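What I Did on My Afternoon Off: Watched a Robot Think About Chips

I grew up in Mullport, back when the big local excitement was the drawbridge getting stuck. Now we have a robotics company. Stukard held an open house in March, and since it was free and there was a rumor of cookies, I went. So did what felt like half the town, or the half with small children and no plans.

I should say up front that I know nothing about robots. My vacuum cleaner is the kind you push. I did work in a grocery store for 2 years in high school, though, so when the flyer promised "live shelf demonstrations" I felt I had some standing to judge.

They start you off with a talk. Ours began at 2 and was mostly about hands, which I hadn't expected to enjoy. Getting an arm to go to a spot, we were told, is old news. The trouble comes when it has to do something once it gets there, close to a thing that was built for people with thumbs and opinions. They put some of the close-up footage on a big screen, the view you'd have if your eyes were on your wrist, and I lost all sense of size within a minute. Levers look enormous from down there. A fingertip looks like a shoe.
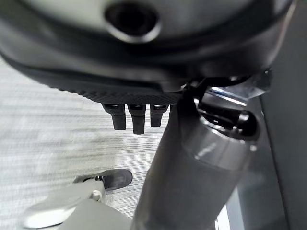
Why not just build the furniture for the robot instead, a man behind me wanted to know, and save everybody the trouble? It got a laugh, but the guide took it seriously. Plenty of factories do exactly that, she said. It works fine until you want the robot to leave the factory. Then it has to cope with the same knobs and narrow gaps the rest of us swear at.

After that we moved along to the shelf demonstration, which was the part I'd come for. The setup would have been familiar to anyone who ever wore a name tag: metal shelves, chip canisters in all the loud colors, a steel table next to them. My old manager would have had words about the canisters lying on their sides. Mine was a strict store.

The robot has two arms and proper hands with fingers, and it holds them in the way I hold mine when I've just painted my nails. 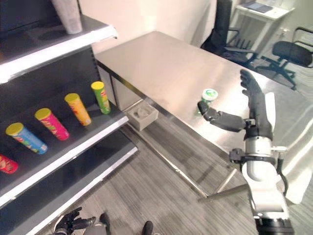

Does it get bored, asked a kid near the front, and there was a pause long enough that I think the guide was tempted to say yes. She went with no. It had done 3,000 practice grabs over the winter, she told us, on all kinds of objects, and a fair share of those had ended up on the floor. The kid seemed to find this encouraging. So did I. My own record with glass jars of pickles in that second summer was nothing to write home about.

What surprised me was how much I cared. I stood there with 50 other adults who all have jobs and mortgages, and we went dead quiet over a can of chips. You find yourself leaning a little, as if that would help. I've been to ball games in this town with less tension in them.
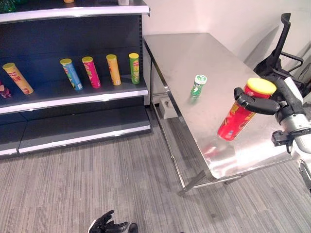 One red canister, in hand, over the table.

Would I hire it? For the night shift, maybe. I asked what it would do if a customer came up and demanded to know where the bread crumbs were, and was told that speech is "a separate team." I've worked with people like that.

There was a room at the end with brochures and a sign-up sheet for the fall open house, which is going to include the warehouse on Nulusov Street if they get the wiring done. I put my name down on line 16. The cookies were real, by the way, oatmeal, and set out on a tray you had to reach into yourself. I dropped one.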